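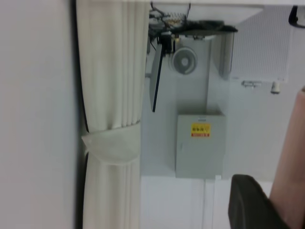 September, 9:40 a.m. Natural dye room, second bench. Entry by Brândușa Coman.

Continuation of the Skarna trials on undyed cotton. The purpose of this session was to compare three mordant preparations ahead of the onion skin bath and to settle which of them goes forward to the Grenow order.

The cotton was scoured the previous afternoon with washing soda and left to drain overnight. It was still slightly damp at the start of work and was not dried further. Samples were cut from the same bolt and marked at the corner with knotted thread: one knot for alum alone, two for alum with cream of tartar, three for tannin followed by alum. Unmarked pieces are controls.

The tannin pieces were steeped first and held in the bath for 18 hours, in accordance with the procedure Li set out for the linen. They took on a faint tan color before any dye was applied. Colleagues comparing results with the linen cards should allow for this.

Dye bath: yellow onion skins, simmered for an hour, strained twice through muslin. The second straining removed a good deal of fine sediment, and it should be kept in the procedure. Bath was at pH 5 on the paper strip. The iron pot was not used.

All samples went in together at 11:15 a.m. and were turned by hand every few minutes. The heat on the left burner is uneven and had to be corrected twice. Removed at 12:30 p.m., cooled in the bath, rinsed until the water ran clear.

Results, wet:
One knot: clear yellow, even, somewhat thin.
Two knots: brighter, with patches along one fold. The patching is attributed to crowding in the pot and the result is not considered reliable.
Three knots: deep gold leaning to brown, even on both faces.
Control: pale straw, lost much of its color in the rinse.

Final readings are to be taken when the samples are fully dry. Half of each sample will be reserved in the dark drawer and half placed at the south window for the light test, to be checked after 4 weeks and again after 9.

The Likier swatch book has no cotton entry for this shade. A card should be added once the dry readings are complete. Please do not file the earlier wool card in its place.

Outstanding: repeat two knots in the larger pot, alone. Alum is low; one jar remains on the upper shelf, and the lid does not seal. Li to confirm whether Grenow will accept the browner gold before the full length is scoured.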